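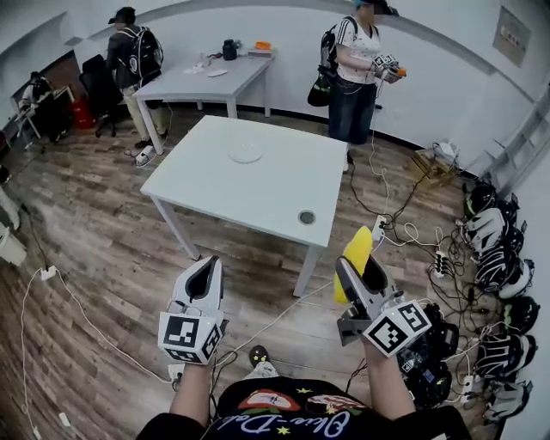 How to Change Your Cabin Air Filter

Posted 7/2/19 by Sarahí Trujillo

If your vents smell like old gym socks, it's probably time for a new cabin filter. The dealer wanted to put one in my Navine for $147 and I just laughed and drove home. I bought a Horholm filter for $20 and had it in before my coffee got cold!

Turn the car off and empty the glove box (mine had 30 napkins in it, don't judge). Squeeze both sides of the box inward so the stops clear the dash, then let it swing down. Some cars have a little damper arm on the right – slide it off its peg gently.
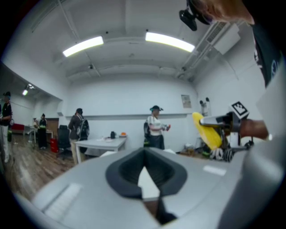
Now find the filter cover. It's a long plastic door with a tab at one end, and on mine the tab hides in a skinny gap in the gray plastic. I felt around forever before I spotted it. Look for something like the narrow dark slot below the teardrop-shaped opening in the photo, and get a flashlight on it. Press the tab, pull the cover toward you, and slide the old filter out level so the leaves don't end up in your blower fan.

Check the airflow arrow on the new one and match it to the old one. Push it all the way in, snap the cover shut and hook the glove box back up. Write your mileage on the filter's edge with a marker. My last one went in last November.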